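Pelldale Evening Program in Practical Automation
Handout for Unit 4: Teaching by Showing

Welcome back, everyone, and thank you for the thoughtful questions after the last unit. Several of you wanted to know how a person with no patience for programming can get a robot to do something useful, and that happens to be where we are headed now. Please read this before class if you can manage it, and bring the worksheet from Unit 3, as we will need the diagram on the back.

There are three ways of showing that we will keep coming back to. You can take hold of the arm itself and lead it through the motion. You can stay at a distance and steer it with a controller or a second, smaller arm. Or you can leave the robot out of it for now, pick up a gripper as if it were a pair of kitchen tongs, and do the job yourself while the cameras record. Our Calleo bench arm is set up for the first two, and most of you have had a turn at it already. The third is the one we practice this time, with laundry.
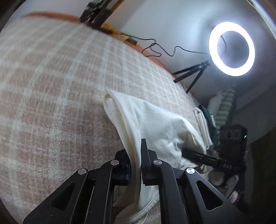
Cloth is a wonderful teacher – and a very stubborn one. A wooden block has the same shape wherever you set it down, so a demonstration with a block mostly has to say where to go and when to close. A garment may never lie the same way twice, and the person showing the task makes a great many small choices without noticing them. Look at where the fingers have closed, on a fold of the white fabric, with a seam and a ribbed hem not far below. Would you have taken hold there, or gone for the hem? Both are reasonable, but a learner that sees half of one and half of the other may end up reaching somewhere in between, and that can mean a handful of blanket. Talk it over with your partner before you record anything, and settle on one habit.

A few words on pace. Beginners nearly always move too fast, I think out of politeness, as though the machine were waiting on them. Slow down before you close the fingers and hold still a moment after. If you fumble, carry on and recover as you would at home, then mark the recording "recovery" on your log sheet. Those are worth keeping! Throw away only the ones where you stopped to answer your phone.

For the exercise, each pair records 66 demonstrations of picking up and folding one garment. Pooled with the Akl section, that should bring us past 600, and I would love to see 1000 by the time we start Unit 6. Change the starting heap every time, and change the room lighting now and then too.

Reading: chapter 5 of the course pack, and the Vilgate notes on remote control, which are short and rather charming.

To hand in: your log sheet, and 300 words on one choice your hands made that you had trouble putting into words.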